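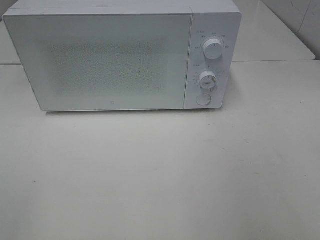 Vadidon PageStitch for Windows

If you spend any part of your week gathering up invoices, scans, cover letters and drawings and trying to turn them into one tidy PDF, you already know how long that can take. PageStitch was written for people who do this job over and over and would like to get back to their other work.

You drop your files into the left-hand list, drag them into the order you want, and press Stitch. That is really all there is to the everyday use of it. Word files, spreadsheets, TIFF and JPEG scans and existing PDFs can all go into the same list - you don't have to convert anything first. Bookmarks in your original PDFs are kept, and each file you add gets a bookmark of its own with the file name as its title (you can type over it if the file name is something awful, as ours often are).

Version 2 brings the feature we have been asked for most, which is page numbering across the whole finished document. You choose the corner, the font and the starting number, and you can tell it to skip the cover. Kazue Amano did most of the work on this part, and she was very patient with all of us who kept changing our minds about Roman numerals.

What you get
Merge up to 4,000 pages into one document
Page numbers, headers and stamps such as DRAFT or COPY
Split by bookmark, by page range or by blank page
Password protection for opening and printing
Hot folder: save a file there and it is added to the list by itself
Command line version for batch files, included in the price

What you need
Windows 10 or 11, 64-bit, and 100 MB of free disk space. To add Word or Excel files you need Microsoft Office on the same computer. You don't need a PDF editor.

Licensing
One license covers one person on 2 computers, so you can have it at the office and on your laptop at home. Updates and e-mail support are free for 12 months, and after that the program keeps working for as long as you care to use it. For site licenses please write to Hicham Fawzy in our Drurkport office, who will be glad to work out a price with you.

Upgrading from version 1
Your saved lists and stamps will open in the new version. Please close the hot folder monitor before you run the installer - it sits down by the clock and is easy to forget.

Page last updated 17 January 2023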